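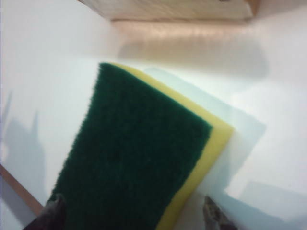

How often should you swap out a kitchen sponge?
Every couple of weeks if you cook most nights, and right away if it smells.

That question was in the mailbag four times this month, so I'm giving sponges the whole kitchen corner this time (the soup recipes can wait until October, I promise). I have opinions. I've been washing dishes by hand since we moved into the little place on Lowther Street, which came with a gorgeous deep sink and no dishwasher, and I go through the green-and-yellow kind like other people go through coffee filters.

Let's start with which side to use, as I still see people going at everything with the green. The green side is the scratchy one. Save it for baked-on cheese, the bottom of the rice pot, the roasting pan you left until morning. The yellow foam is for glasses, plates, nonstick and anything shiny you'd like to keep shiny. I ruined a perfectly good Vetby skillet by scrubbing it with the green side for a whole winter, and eggs have stuck to it ever since. My own fault!

A new one feels so good, doesn't it? The corners are still there, the foam springs back, and the scouring side has some bite. Once the green gets flat and slick, or starts peeling away from the foam, I stop using it on dishes. It goes under the sink with one corner snipped off so I can tell it from the dish sponge, and it gets one last job, usually the trash can lid or the mud on the boots by the back door. After that, out it goes.

Between washes, squeeze it hard and stand it on its edge. I used to leave mine lying in a puddle next to the faucet and wonder why it smelled like a pond. Now it leans in a wire holder from the Skeltwood hardware store and it dries by lunchtime. Best cheap thing I bought all year, and it hooks over the side of the sink so it takes up no counter.

A few of you asked about the microwave trick. I do it sometimes: soak the sponge, put it in on a plate, and run it for 60 seconds. Please make sure it's dripping wet and has no metal in it, and let it cool before you grab it (I've done the hot potato dance across my kitchen and I don't recommend it). It freshens things up for a few more days, but it won't bring a worn-out sponge back to life, so don't use it as an excuse to keep one until spring.

As for buying, I get the plain ones in a pack of 10 and keep them in the drawer with the dish towels. I tried the Nemelura scented kind once, and my water glasses tasted of lemon all week. Plain is fine with me.

Next issue I'm taking on dish brushes, and I already know some of you are firmly in the brush camp. Write in and tell me what you use on the cheese grater, because mine eats sponges and I'd love a better way.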